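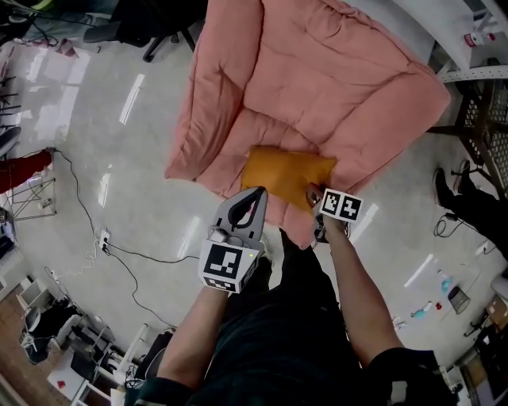 About Hundstead

Hundstead cleans, repairs and repacks cushions, floor mattresses and other soft furnishings for hotels, day cares and rental companies. Zamfira Pascu started the business with one sewing machine and a rented van. Today 53 people work here, and we handle up to 300 pieces on a busy day.

Automation at work

We brought in our first handling robots 3 years ago. They lift, turn and stack the heavier pieces between inspection and packing. Soft goods are hard for machines. A pillow changes shape when it is picked up, and a quilted mattress rarely lies the same way twice. For that reason our own staff show the robots how each job is done, using hand-held grippers, and they decide when a task is ready to go on the line.

No jobs were cut when the robots arrived. The jobs did change. Lifting used to take up most of a shift in the packing room, and sore backs were our most common reason for sick days. Fourteen people from that room have since trained as demonstrators or line technicians, and their pay went up with the new work. Some others preferred to stay with sewing and repair, where nearly everything is still done by hand.

Rory Gillies runs training. New hires spend their first weeks at the repair benches before they pick up a gripper, so they know what a good seam feels like. Anyone on the floor can stop a robot, and a stop is never counted against a shift.

We are closed on Sunday. Our workshop is on the Plilley side of the canal, behind the Begović building. Deliveries go to the rear door.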